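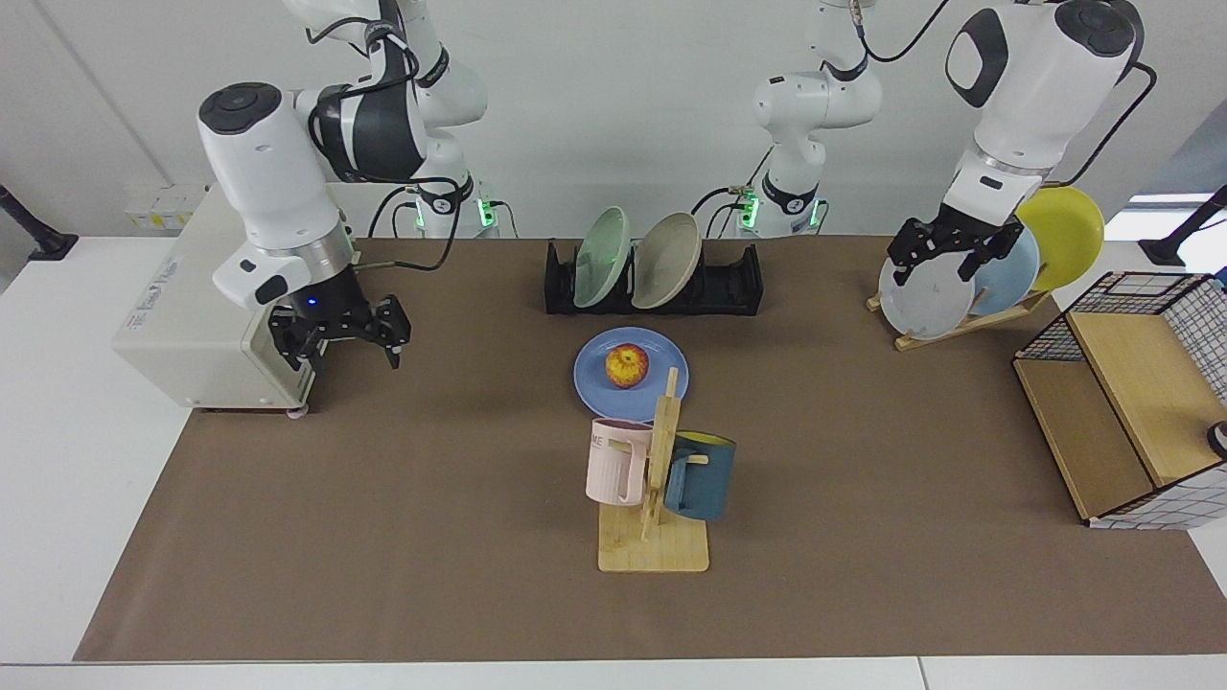 *Clemwood bench, plate task. Left arm over the front plate in the wooden stand, right arm parked open. Apple on the blue plate, mugs on the tree.*

**May, started 9:20 am**

Right, back on plates. Carmela Salcedo and I swapped over after morning tea, so the first half of this is my driving and the second half is hers (she's much better at it, you can tell from the times if you ever go digging).

The task as written on the whiteboard: left arm takes the front plate out of the wooden stand, carries it across, and puts it in the black rack with the mint green one and the beige one. Right arm stays out of it unless we need a handover. Apple, blue plate and mug tree are only there as furniture, and the rule is they don't get touched. If one gets bumped, the run goes in the "bumped" folder and we keep it, we don't bin it. Emholm asked for those specifically!

Reminder to everyone, me included: left and right are the ROBOT'S left and right. On the overview camera the left arm is on the right-hand side. I typed it backwards in the log for the first lot of runs this morning and had to go back and fix every line.

**Driving notes**

The pick is the whole game. The plates lean back and overlap, so if you come straight down with the fingers you get the rim of the front one and sometimes the next one along for the ride. What worked for me was coming down a bit forward of the rim, tipping the wrist to match the lean of the plate, then sliding back until the inside finger is in the gap. Close slowly. Slower than you think. Then lift along the lean and only straighten up once you're clear of the light blue one behind.

Carmela does it differently. She rolls the wrist before she gets anywhere near the stand and then barely moves it again, which looks stiff but gives a lovely clean path. We talked about whether to pick one style and stick to it. I'd like both in the set, she'd like one, and we've agreed to label them (style A is hers, style B is mine) and let Geltby sort it out at training time.

The carry is easy as long as you go high over the mug tree. The teal mug is the one I worry about, it sits on the side the plate comes from. I caught it twice with the bottom edge of the plate on the way over and it swung but stayed on its peg. Both in the bumped folder.

The place is fiddly in a different way. From where I stand I can't see the rack slots once the plate's in front of them, so I was driving off the screen for the last bit, and the lag there is enough to make you overcorrect. Carmela's trick: stop dead above the slot, let everything settle, count to two in your head, then go down. I'd been trying to do it in one smooth go because it looks nicer. Doesn't matter how it looks if the plate ends up sitting on top of the ribs.

**Settings**

- Grip force: started on 800, which squeaked on the rim and made me nervous. Dropped to 562 and left it there for both of us.
- Speed cap: 60 percent. Tried full for one run. Never again.
- Paper: re-taped the front corner, it had started to curl.

**Count**

60 good ones by knock-off, split evenly between us. I was hoping for more but the first hour went on the grip force thing and my left/right mess-up.

**Odds and ends**

The hand controllers need a better rest position. My right thumb was numb by lunch, and because the right arm's not doing anything in this task you end up squeezing that controller for no reason whatsoever. Carmela just puts hers down on the stool. I tried it and my first run after that was the best of the day, so I'm converted. Make sure the right arm is paused first though, or it'll follow the controller down when you let go of it.

Robles wants us to try the same task by hand guiding, physically holding the wrist and walking it through. I'm in two minds. It'd be great for the pick, you'd feel the rim touch straight away. But then there's a person leaning over the table in every camera view and we'd have to work out what to do about that. Might be worth doing a handful just for the pick and comparing the paths. Carmela's keen.

Next session: yellow plate, from the back of the stand. That means taking the front two away first or reaching in behind them, and I haven't decided which. Also want to shift the mug tree a hand's width toward the front and see if we both still fly over it the same way out of habit.

Controllers are on charge, arms parked, log copied to the shared drive under Clemwood/plates.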